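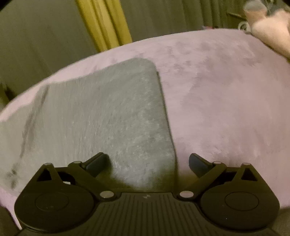 Gray cloth, folded, on the lilac plush.

About Hilmont

We fold things. Wash them first, dry them, fold them, pack them, send them back. Towels, cleaning cloths, throws, fleece blankets, bath mats, the furry stuff most laundries don't want to touch. Hilmont is a small wash-and-fold shop and we've kept it small on purpose. One building, one long row of tables, a van.

Quick version for people in a rush (we are too): drop off before 10, pick up next day after 3. Bags are at the counter. Prices on the Prices page. If it's soft we probably take it.

How we got going

Started out doing cloths only. Salons, a couple of gyms, two car wash places out on the Clommont road. Car wash cloths are a pain. They pick up every bit of lint going and if you wash them with cotton you may as well throw them out. So we ran them on their own, cool, no softener, low heat, and word got around. Then the salons asked about capes and blankets. Then regular people started coming in with bags and we needed a counter, so we built a counter.

Moved to the Clommont building in July. More room, better drains, terrible parking. Use the side lot, the front spots belong to the bakery and they do get mad about it.

What we do now

Cloths and small towels. Our bread and butter. Busiest week so far was 1,588 pieces through the folding tables. Sorted by fabric first and color second. Grays with grays, lights with lights, anything red goes in by itself until we trust it.

Plush, fleece and furry. Blankets, mats, pet throws, bed covers. Washed cold on a slow spin, shaken out by hand, then air dried flat or over the wide rails. No high heat ever, it mats the pile and you can't brush that back out. We do brush it though. Swirls and flat patches are normal when it comes off the rail, a quick going over with a soft brush and then a night laying flat sorts most of it.

Bedding. Sheets, duvet covers, pillow cases. Fitted sheets folded, yes, properly.

Not doing right now: leather, curtains with hooks still in, anything with oil or gas on it. Please don't hide those in the bottom of the bag. We find them.

The fold

People ask so here it is. Small cloths get folded in half, then in half again, corners squared up, fold side facing out on the shelf. Squared corners matter more than you'd think, a stack of 20 with sloppy corners leans and then it's on the floor and we wash it again. Towels go in thirds the long way and then in half. Throws go in thirds both ways and get a paper band.

We put soft surfaces down under the fluffy things so they don't drag or snag on the table tops. Learned that one the hard way with a customers white throw and a screw head. We paid for the throw.

If you like yours rolled, write ROLL on the ticket. If you like them some other way, bring one in folded how you want and we'll copy it.

Masri bags

The cotton bags at the counter are called Masri bags, after the first batch we bought, and the name stuck even though we've switched bags since. Small and large. Deposit on each one, you get it back when the bag comes back. 700 of them went out last year and 602 came home, so if you have one in the trunk of your car, we'd love to see it. No questions.

Cikano route

Pickup and delivery runs out to Cikano on Tuesdays and Fridays. Leave the bag on the porch with the ticket tied on, not inside please, we can't read it in there. Van comes between 7 and noon. Last year's route did 1,164 stops and we'd like to do more, so if your street isn't on the list send us a note and if there's two or three of you we'll add it.

Stains

We try everything twice. Pre-soak, wash, look at it under the good light, soak again. Some marks and dark smudges just live in the fabric after that and we'll tell you so on the ticket instead of scrubbing a hole in it. Old makeup and wax are the worst ones. If you know what the stain is, tell us! Saves a lot of guessing and usualy saves the towel.

Working with us

Business accounts get a weekly slot, own shelf, monthly bill. No contract. Salons, gyms, dog groomers, guest houses. Minimum is one large bag a week. Ask at the counter or use the form.

We're also looking for a part-time folder, afternoons. No experience needed, you do need to be ok with standing and with lint. Lint is in everything.

Hours

Monday to Friday 7 to 6
Saturday 8 to 1
Closed Sunday

Masks on inside please, two customers at the counter at a time. Curbside is fine too, just call when you pull in and we'll walk it out.

Page updated 4 Sep 2020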